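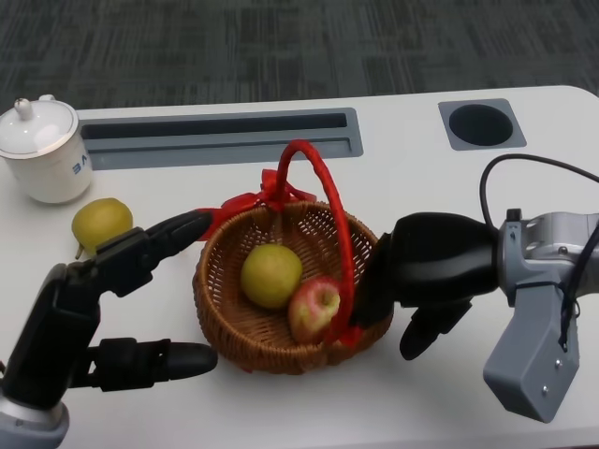
**Tivix 46 Handheld**

There are plenty of pocket consoles for people who want to play the games of their childhood on a screen smaller than the one they remember. The Tivix 46 is another one. It comes from Solleo, who also make the Fabbri docking stand (sold separately, naturally), and it plays cartridge-era games of the 8-bit and 16-bit sort without asking you to create an account first.

You get 100 licensed games on board. Perhaps a dozen are very good, most are fine, and there are more fishing games than anyone has ever asked for. You can add your own by memory card.

**What it does well**

- The D-pad has a proper click and diagonals that register when you mean them to.
- Save anywhere, including halfway down a pit.
- Up to 46 hours on standby. Playing it uses the battery rather faster.
- Headphone socket, remember those?

**What it does less well**

The speaker is loud and that is the kindest word for it. The menu was translated in a hurry, so "Inusent Mode" is the one with the blood turned off. We have asked Solleo about the spelling and they seem quite attached to it.

**In the box**

Handheld, charging cable, wrist strap, and a manual in tiny print. No plug.

**Colours:** grey, or the other grey

**Order code:** 3006 (console only), 912 (console with Fabbri stand)

Stock is back in from Fri 30 May. Returns are accepted if the seal on the memory card slot is unbroken.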